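Dilbridge Manipulation Laboratory
Bench notebook, bimanual station
Entry date: 11/26/24
Entered by: Selma Dumitrescu

Subject: Comparison of hand controllers on the insertion board, continued

Purpose. The laboratory is required to recommend one of two hand controllers for the bimanual station before the purchase order for the second station is released. The candidates are the Hestero controller, which came with the hands, and the Cunis controller, which has been on loan since June. Arms, hands, board and camera position are held the same for both. Only the controller and its tuning file change.

Setup. The black backdrop was left in place from the previous session. The board was set with its long side running away from the base, as in the earlier entries, and was not moved between blocks. Both hands were zeroed with the fingers open before each block. The wrist cables were inspected before power-up and again at the midday break. The strain relief on the right wrist should be replaced before the next session; the part is in the second drawer under the Angelovski order.

Procedure. Each block consists of 40 attempts. An attempt begins with both hands clear of the board and ends when the part is seated, dropped, or held for longer than the time limit. The right hand performs the insertion in all blocks. The left hand is kept open near the board and is used only when the operator calls for a regrasp. Contact force is taken from the fingertip estimate and not from the arm, as the arm reading was shown in June to lag the event.

Hestero, first block. Grip closure was smooth and the fingers reached the commanded posture without visible hunting. The difficulty remains at first contact. When a peg touches the rim of a hole slightly off center, the controller treats the contact as a completed grasp and increases closure, which tilts the peg further. The operator can recover by backing off and approaching again, but this uses up most of the time limit. There were 9 drops in the block, nearly all of them following this pattern.

Hestero, second block. The contact threshold was raised and the block repeated. The tilting was reduced. The thumb, however, now closed late on the round parts and the hand had to be rotated at the wrist to keep hold of them. I do not regard this as an acceptable setting for general use.

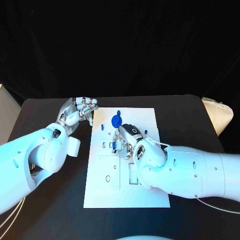

Cunis, first block. The controller was loaded with the default tuning file. Approach was slower, and the operator commented on it without being asked. The behavior at contact was better: closure paused when the fingertips met resistance, and the palm-down posture could be held close to the board without the fingers pressing into the surface. The remaining fault is a small tremor in the index finger when the hand is held still. It disappears under load - I could not reproduce it with a part in the grasp - and it may be a filter setting.

Cunis, second block. Not completed. The controller stopped with fault 351 partway through and would not clear it until the hand was power cycled. The log buffer had reached 3,000 lines, and the supplier's note says that older firmware halts when the buffer is full. The attempts made before the fault have been kept in the raw file but are excluded from the comparison.

Observations common to both. The large rectangular cut-out is of little use for separating the two controllers and could be dropped from the scored set. The narrow slots are the most informative, as they punish any rotation of the part in the fingers. Palm-down approaches hide the hole from the head camera at the moment it is needed. A second view from the side should be considered, subject to the cable routing on the left arm, where there is little slack.

Interim position. On contact behavior the Cunis controller is preferred. On reliability no statement can be made until the second block is repeated with current firmware. No recommendation should be passed to purchasing on the strength of this entry alone.

Actions
Update Cunis firmware and clear the log buffer before each block.
Repeat Cunis second block in full.
Replace strain relief, right wrist.
Ask Hestero whether the contact threshold can be set per finger.
Check the index finger filter setting against the left hand.

Raw files are on the station drive under the entry date. Tuning files are stored with them - please do not edit these in place.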